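Search Search this site
Enter keyword

Stage Safety Walk-Through - Gromik Music Awards, Main Hall
Inspection date: 2018-01-25
Inspected by: Tobiloba Oyewole
Show caller: Ashley Blackburn

Status is OK, FIX or OPEN. Comments go under the item.

1. Overhead rigging, front truss - OK
Safety cables on all fixtures. Load sheet is posted at the stage left desk.

2. Overhead rigging, rear truss - FIX
Two shackles not moused. Tranness to correct before the lights are refocused.

3. Performer lift, center stage - FIX
Stops level with the deck. The edge tape has worn away on the upstage side and has to be replaced before the singers rehearse on it.

4. Stairs and handrails - OK
Stage right rail was loose at the last walk-through. Tight now.

5. Pyro positions - OPEN
Jorkura has not sent the final cue list. No product in the building until it is signed. Keep the dancers' marks outside the painted line.
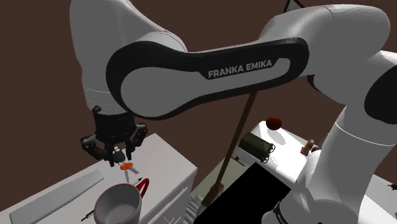 Ashley asked whether the opening number could go ahead without the pyro if the list is late, and said the band would need to know before the camera rehearsal. Answer: yes, the number is cleared without it. Item 5 stays open either way.

6. Cable runs, pit to monitor desk - FIX
Ramp missing where the presenters cross. Gaffer tape alone is not enough there.

7. Exits and aisles - OK
Seating plan shows 1464 seats. Aisle lights work on both levels. Door 3 sticks a little but opens with normal force.

8. In-ear monitors and sound levels - OK
Limiters set. Earplugs at the pit entrance.

9. Quick-change area - OPEN
Mohammed is supplying the drapes. Flame certificate not seen yet - hang nothing before it is.

Items to fix: 3
Items open: 2
Next walk-through is in February, before the first full rehearsal. Bring this sheet.

Signed: T. Oyewole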